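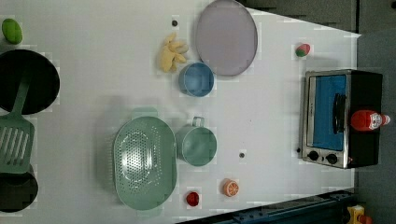

Colander and mug, play kitchen table

Do bait additives catch more fish?
Speaker notes, club winter talk, Cudby village hall

Start with the bottle. Hold it up, let them read the label. Femum liquid attractant, £10 in the tackle shop. Ask for hands: who has bought one of these? Who has bought a second before finishing the first? Keep hands up if you have ever fished without it, same day, same swim, to check. (Expect most to go down. Mine did.)

Say early on that I am no chemist. I fish a small lake and I keep a notebook. Fish do smell and taste things, and I am not arguing with that. A carp will pick up a bait and spit it out, and something tells it to. The question tonight is narrower: does the stuff in the bottle put more fish in the net than the same bait straight from the bag?

What the label says. Read it slowly. "Triggers a feeding response." In which fish? At what water temperature? How much in the water, and how far does it travel before it is too thin to matter? None of that is on the bottle. It does tell you to use it generously.

Then the usual evidence, which is the story. Man has a blank morning, puts additive on at lunch, catches in the afternoon. Go through what else changed by the afternoon: light, wind, the groundbait he had been feeding since breakfast, the chap in the next swim going home. I have told this story myself in the pub. I left out the wind.

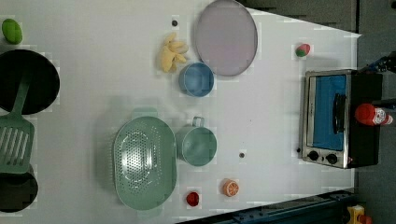 Oval plate and yellow bananas on the tabletop

The notebook. Fifteen would be a fair number of sessions to learn something from, and 15 is what I managed, all on Merden Lake, all between May and September. Two rods, same rig, same maggots, same feed. One lot dipped, one lot plain. Swapped sides halfway through each session, as the left-hand rod always seemed to do better there and I wanted to be rid of that.

Total for the summer: 221 fish, of which 165 were roach. Put this on the flip chart and leave it up.

The dipped rod came out slightly ahead. Pause here, there will be nodding. Then say that if you take out one evening in June, the plain rod is slightly ahead. One evening. I would not buy a car on that and I wouldn't buy a bottle on it either.

Faults in my test, before anyone else lists them:
I knew which rod was which, so I may have struck quicker on the one I was curious about.
The rods were close together, so smell from one may have drifted to the other.
It was one lake, mostly small roach, in warm water. It says very little about winter carp, or rivers, or anything with whiskers.

Don't rush this bit. Last year I did and it sounded as though I was hiding something.
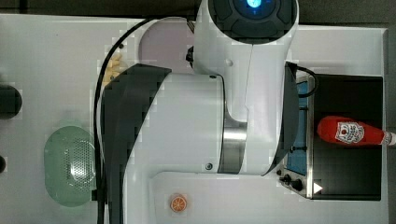 Simon Merden
Match secretary and evening talks organiser

No relation to the lake, in case it comes up again.

Second half. What I would want to see before I changed my mind. Somebody else to dip the bait, in two unmarked tubs, and not tell me which is which until the end of the season. More than one water. Every fish written down, including the ones nobody brags about. Blank days counted the same as good ones — people drop the blanks, and the blanks are half the answer.

I asked a shop whether any maker they stocked had done something like that. I was given a leaflet. Nice paper. It had a large carp on the front and no numbers in it.

Then the confidence argument, which is the best one on the other side. If you believe in your bait you leave it in the water longer, you fish more carefully, you stop fiddling. I think that is true. I also think you can get it from a hot flask and a decent chair.

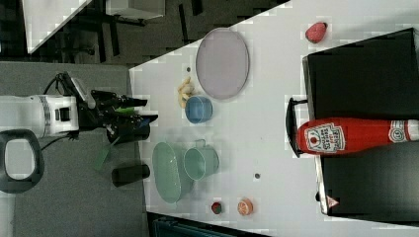

One member wrote after the last talk to say that he had used the same additive for years, that his catches had doubled, and that no notebook was going to tell him otherwise. Read his note out in full, it is fair and he is a better angler than I am. Then ask the room: doubled from what? He had also moved to a different stretch and started fishing at dawn. He may still be right. I'd love him to try the two tubs.

Where I'd spend the tenner: fresh maggots, new hook lengths, a bag of plain groundbait and change for a tea.

Questions. Likely ones: garlic, colour, salt, "what about the Femum winter version?" Haven't tried it. Say so and move on. Tubs and record sheets are on the side table by the door, please take one pair each and put a name on the list. Chairs back by ten.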